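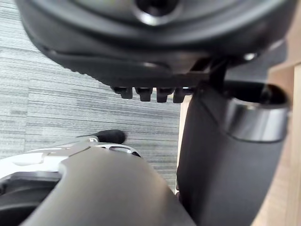 Subject: Re: [shared-arm-practice] Draft 3, section 5: working under things

Dear all,

Thank you to Jurgita for the comments, and sorry for the slow answer. I was in Clustavholm for the floor tests and could read mail only in the evenings. I answer between the lines.

Jurgita Tamošiūnaitė wrote in February 2018:

> In 5.2 you ask for a clear space of 20 mm between the fingers and any
> fixed part. For work on a table top I agree. For work underneath a
> seat or a desk I do not see how it can be kept. The arm has to go
> where the levers and tabs are, and they are close to everything else.

I agree, and I propose to split the rule. The 20 mm stays for the travel, which means all movement until the last approach. For the last approach we ask for a low speed and a contact limit, and we give no distance at all. At Erkstead they already work in this way under office furniture. In their log for the autumn there are 264 approaches from below, and they wrote a cause beside every stop. I would like to have the same column in our own log.

> Also, who checks the wrist camera before the start? Under a black
> part the automatic exposure goes up and then the floor is too bright.
> Two of our people lost time with this in September.

We had the same trouble. I suggest a new 5.4:

5.4 Before the first approach of the day, the operator moves the arm to the lowest working position and looks at the wrist picture. The edges of dark parts must be visible against the floor. If they are not visible, the exposure is fixed by hand and the value is written in the log.

Perhaps the list has a better wording for "visible". I tried with a number, but people measured it in different ways and the results could not be compared.

> 5.6 says that the object must be secured against movement. Does it
> include turning? A seat on a column will turn if you only touch it.

Yes, it should include turning and also going up and down. The present text was copied from the section about boxes, so it speaks only of sliding. My new text is:

5.6 The object is secured against sliding, turning and change of height. If the test needs one of these movements, the operator states which one, and the other two stay blocked. Nobody puts a hand under the object while the arm has power, also not to hold it still.

The last sentence was asked for by Zullero. They had no accident, but they saw on a recording that a student held a base with the foot and one hand. The arm was slow, and it was still a bad idea.

> Last point. Rubber on the fingers leaves marks and it wears. Can we
> say how often to change it?

Here I am less sure. Our own pads lasted for over 1,575 grasps, but this was on smooth plastic and I would not put it in a rule for everybody. I would rather write that the pads are inspected at the start of the shift, and changed when the edge is torn or when the pad can be moved with a finger. If a maker gives a shorter life, the maker's value is the one to use.

There is one more matter which was not in Jurgita's message. Section 5 says nothing about how the arm comes out again. Going in, everyone is careful. Coming out, the program often takes the straight line home, and the wrist is wider than the fingers. I propose that the arm leaves by the same path it used to go in, at the same speed, until it is again in the 20 mm travel space. After an emergency stop, the operator takes it out by hand control and does not use the home command.

Please send objections within 21 days. Small corrections of language can come directly to me, and changes of meaning should come to the list so that everybody can read them. The sections about trolleys and doors are not open at this moment.

With kind regards,
Rozīte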